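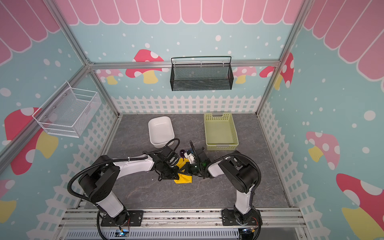
Pink awning, red mushrooms, white dots on pale blue.

Home | Archive | About | Subscribe

Does a cheerful wall make anyone cheerful?

Our office in Rulcombe is being repainted in February, and an email went out Monday to explain that the new colors will "lift mood and unlock focus." The paint comes from a company called Albers, which sells a range it describes as mood-tested. I read the brochure twice. It says 200 people were shown the colors and reported feeling better. Better than what? Better than before they got out of the rain and sat down with a free coffee? It doesn't say.

I've been hearing this stuff since I was in school. Blue calms you down. Yellow makes babies cry. Pink takes the fight out of prisoners. Every few years somebody repeats it with great confidence, and every time I go looking for the source I find a magazine article quoting another magazine article.

My old dentist in Pistley had clouds painted on the ceiling. They were nice clouds. I stared at them through two root canals and I can report that my hands were still clamped to the chair. My sister's kids go to a clinic in Rirkcombe with a jungle down the hallway, and the younger one now bursts into tears at the sight of a parrot.

I do like color, for the record. My kitchen is orange and I painted it myself, badly, and I'd do it again. I just picked it because I wanted an orange kitchen. If you'd told me it would make me a better cook I would have asked to see the omelets.

What bugs me about the office job is the price. The quote is 3000 dollars for the Albers paint, and the ordinary stuff in colors I can't tell apart was 2000. So somebody is paying a third of the bill for the word "mood." Meanwhile the heat in the back room has been out since before the holidays, and I know which of those two things is affecting my focus.

I asked whether we could see the study. I was sent the brochure again, this time as a bigger file.

The painters come in for 3 days and we all have to work from home, so my mood should be fine for that part at least.

Last updated: February

14 comments | 6 shares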